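Buying into a group aircraft at Felden - what should I be looking at?

Posted by Santosh Upadhyay, June 25, 2025

Hello all, I've been lurking for ages and finally have something to ask. I got my licence last August and I've been hiring from the school ever since, which is fine until the weather is nice, when every other person wants the aeroplane too. I must have lost half my bookings this spring to students needing it for tests (fair enough, they come first, but it does get you down after a while).

Anyway, there's a share going in the Stirnamell group, who keep a four-seater on the grass at Felden. It's a high wing, fixed gear, nothing fancy, and very like what I trained on. There are 16 shares altogether, which sounds a lot to me, but the chap selling says only a few of them fly regularly. The engine has done 1,234 hours since its last overhaul. He says there's an engine fund and it's "healthy", but when I asked how healthy he went a bit vague and said somebody else looks after that side.

I've been up to see it once and had a short flight in the right-hand seat. It flew nicely. The radio is old and the seats are older. I liked it a lot, and that's half my problem, because I know I'm going to talk myself into it if I'm not careful. My wife has asked me three times what happens if somebody bends it and I haven't had a proper answer to give her.

So what should I ask before I hand over any money? And is an engine at that sort of age something to run away from, or am I worrying about nothing? I fly maybe twice a month if I'm lucky. Sorry if this has been done to death, I did search.

Lakshmi Krishnan

Hi Santosh, exciting times! I've been in two groups, one lovely and one that ended in solicitors' letters, so I'll give you what I wish I'd asked the second lot.

Start with the paperwork and leave the aeroplane till later. Ask for the group agreement and read every word of it, including the dull bits at the back. You want to know who pays the insurance excess if you're the one flying when something gets bent (that's your wife's question, and she's quite right to ask it). In my first group it was whoever was flying, full stop, and in the second it wasn't written down anywhere, and you can guess how that went. Then look for what happens when you want to leave. Can you sell to anyone or do the others get a say? Do you carry on paying the monthly money until it's sold? Mine took most of a year to shift and I paid every month of it.

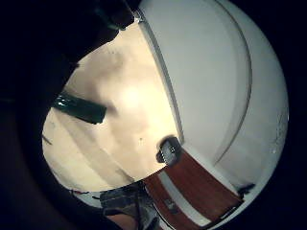
The engine fund is the thing I'd really push on. Ask for the bank statements, and I do mean the statements and not somebody's spreadsheet, and then ask whoever does the maintenance what an overhaul would cost today, including taking the old one out and putting the new one in. Divide the gap by 16 and that's your likely share of the bill. If they won't show you, walk away, however nice the paint is. I'm a terror for being won over by shiny things myself - give me a glossy white curve with one thin groove sweeping round it, like the one in the picture, and I'll stand there admiring it when I ought to be reading the logbooks. So take somebody with you who doesn't care what it looks like. I took my brother and he spent the whole visit asking about invoices, bless him.

On the hours, I wouldn't panic. Hours on their own don't tell you much. An engine that gets flown every week is generally a happier thing than one with far fewer hours that sits in the damp from autumn to spring, and living outside on the grass I'd want to know how often it's run in the winter. The tech log will tell you that in five minutes. Look for long gaps. Look for the same fault being written up again and again too, with "checked, no fault found" next to it every time!

Then there's availability, since that's the reason you're doing it. Ask to see the booking diary. Lots of groups are on Erus now and you can scroll back through last summer and see for yourself whether it was free when you'd have wanted it. Sixteen shares isn't silly if only 4 of them are really using it, but bear in mind any of the quiet ones can sell to somebody keen. Find out how much notice you have to give, how long one person can have it away, and whether anybody's allowed to block-book. We had a member who put his name down for every fine-looking weekend months ahead and then cancelled on the morning, and it caused more bad feeling than the money ever did.

Last one from me, go to a meeting before you buy. If they don't have meetings, go for a bacon roll with as many of them as you can round up. You'll be sharing a fairly large bill with these people at some point and it helps if you can stand them.

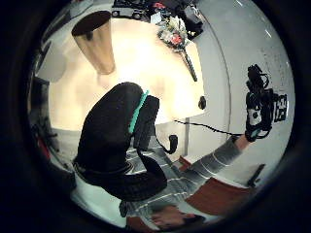 Odette Vidal

I agree with nearly all of that, though I'd be gentler about the statements. Our group is tiny and very informal, and if a stranger had turned up demanding bank papers on day one I think we'd have been a bit put out. Ask nicely and ask second time round.

What I would add is to get an independent engineer to look it over, somebody who doesn't already work on it. If Shetty do the maintenance at Felden (they did when I was based there, I don't know about now) then ask them for their opinion by all means, they were always straight with me, but pay another person for the proper look. Tell them you want the logbooks gone through as well as the aeroplane itself. You may be able to get the seller to go halves.

Also think about your own flying. Twice a month is decent, but be strict with yourself and add up what you really did over the past year, then put the fixed monthly cost on top of the hourly rate and see what each hour comes to. With some groups you need to fly quite a bit before it beats hiring. I still think it's worth it for being able to take it away for the night and not have to be back for the next student, but it isn't always the cheap way of doing things that people make it out to be.

And ring the insurance broker yourself. Have them confirm you'd be covered with your hours, and off grass if you've only ever used hard runways. New licence holders sometimes have to do a checkout with a named instructor first.

Sivaprasad Gowda

Don't do it mate, 16 is too many. I was in one with that many and could never get it. Find a smaller group.

Santosh Upadhyay

Thank you all, really helpful, even Sivaprasad! I've asked for the agreement and the statements (nicely, Odette) and been promised both. The excess is down to whoever's flying, so at least I've got an answer to take home. Will report back once I've seen the winter pages in the tech log.

We use cookies to keep you signed in and to see which pages people read. By carrying on you agree to this. Accept | Manage choices

Contact us | Copyright 2025 | Back to top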